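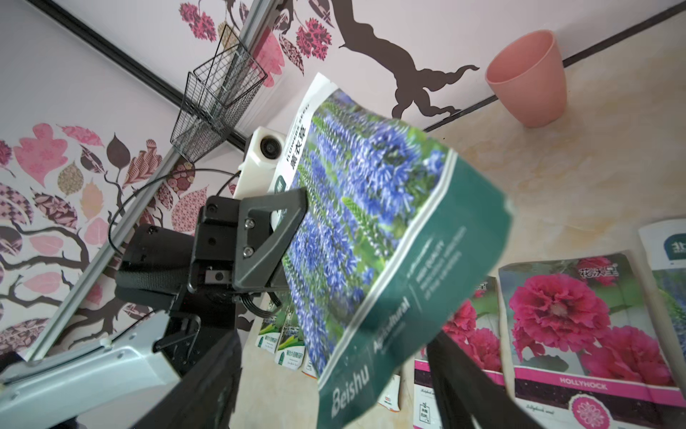 A robot gripper holding a packet of flower seeds.

How Do You Teach a Robot to Sort Seeds?

By Beathag Forsyth

If you wanted a friend to help you sort seed packets, you could say, "Put the purple flowers over here." Your friend would know what you meant. A robot arm needs more help than that. It has to be told how far to reach, which way to turn, and when to close its fingers.

One way to tell it is to write out every move as a computer program. That takes a long time, and if a packet gets bumped to a new spot, the program may reach for the wrong place. Another way is to show the robot what to do. People call this "learning from demonstration." A demonstration is when you do something so that somebody else can learn it.

Showing by hand

Some robot arms can be moved the way you would move a friend's arm. The person holds the arm, guides it to the packet, closes the gripper, and guides it to the new place. All that time, sensors in the robot's joints measure how far each one has bent. A joint is a place where the arm can bend or turn, like your elbow or your wrist. The computer saves the measurements.

Showing by remote control

The other way is to stay outside the robot's space and steer. This is called teleoperation. "Tele" means "far away," even if the person is sitting in the next chair.

Some people steer with a game controller. Others use a second, smaller arm that they hold in their hands. The one they hold is called the leader, and the robot that copies it is called the follower. When the leader bends its elbow, the follower bends its elbow too.

Wilma Cruickshank steers robot arms at a workshop in Latdale. "My first day, I kept dropping things," she says. "You can't feel how hard you are squeezing, so you have to watch closely." She practiced with paper packets for 12 days before she moved on to cups.

Seed packets are good for practice. They are thin and light, but they bend. A packet lying flat on a table is hard to pick up, because the fingers have to get hold of an edge.

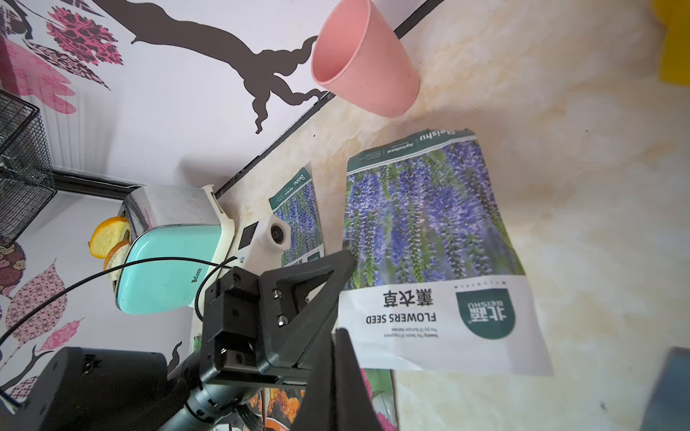 What the robot's cameras see

A robot that only remembered the bends in its joints would make the same moves every time, even with no packet there. So many robots get cameras too. A small one can ride near the gripper and look at whatever the fingers are close to. Another can stay in one place and look at the whole table. The computer saves the pictures together with the movements – what the robot saw, and what the person made it do next.

Why one time isn't enough

You probably didn't learn to tie your shoes by watching once. Robots need many tries as well. Wilma's team records the same job 50 times before they let the robot try it alone. They change small things between tries. A packet might be turned around, or moved closer to the wall.

Two arms make the job harder.

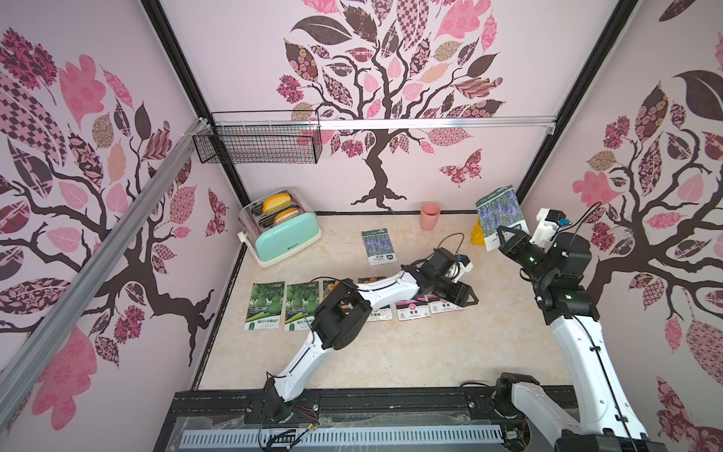 With two follower arms, a person usually steers one with each hand. Try patting your head and rubbing your stomach, and you will know how that feels. The arms also have to stay out of each other's way.

When there are enough recordings, a computer program looks for patterns in them. Then the robot gets a turn with no one steering. It may miss the packet or let go too soon. If it does, the team goes back and records more tries of the part it got wrong.

Words to know

Gripper: the part of a robot that holds things.
Joint: a place where the arm bends or turns.
Teleoperation: steering a machine by remote control.
Demonstration: showing how something is done.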